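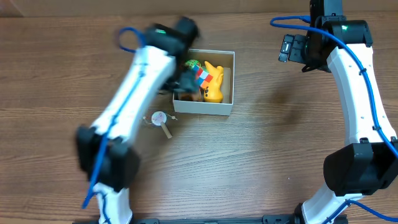
Home Storage & Finishes > Wood Care > Sticky surfaces > Resolved

Hi, Demetrius Nakamura again, I opened the first ticket on the Nadovar tabletop oil and I'm adding everything in one place so whoever picks this up doesn't have to dig through my emails.

Quick recap. I put two coats of Nadovar (the medium brown) on the big wooden table where we do the toy sorting. Color came out great, warm, you can still see all the grain running across, I have zero complaints about how it looks. The trouble is the toy boxes. We use shallow white cardboard ones with no lid, and every time one sat in the same spot overnight it stuck. Not glued down, just that tacky little pull when you lift it, and then a faint brown line along the bottom of the cardboard. One of them lost a strip of paper off its underside, which I then had to pick off the table with my thumbnail.

What I tried first:

Wiped the whole top with a dry cotton cloth. Cloth dragged. No change.

Wiped again with warm water and a drop of dish soap, dried it right away. Felt better for an hour, then tacky again, mostly in the middle where the boxes go.

Opened the windows and ran a fan for 6 hours. Helped at the edges, the middle was still grabby.

Put a sheet of wax paper under a box full of toys. The box was fine but the wax paper wrinkled and left a pattern in the finish! Please don't suggest this to anyone else.

Your first reply (thank you, it was fast) asked if the toys could be the problem — some soft plastics and rubber can go sticky on a finish, apparently. So I tested that too. I stood a yellow rubber duck on a corner I'd wiped clean, with a Rubik's cube next to it, and left them overnight. Cube lifted right off. Duck lifted right off. An empty box in the middle stuck again. So I'm pretty sure it's the oil and I've let the toys off the hook.

Then I reread the can and saw the part about wiping off the extra after each coat. I did that on coat one. On coat two I got a phone call and, well, I did it a lot later. I think that's the whole story.

What fixed it: mineral spirits on a rag, light pressure, going with the grain, then a dry rag, then leaving it alone for two full days. I laid the rags flat outside to dry like the can says. I did the middle twice. The wax paper marks came out on the second pass, which I didn't expect.

Boxes have been going on and off the table since then and they slide the way they should. Only thing left is one dull patch near the left side. Can I put a thin coat over just that bit, or do I have to redo the whole top? If it's the whole top I'll live with the patch.

Otherwise you can close this one. Thanks again!

Demetrius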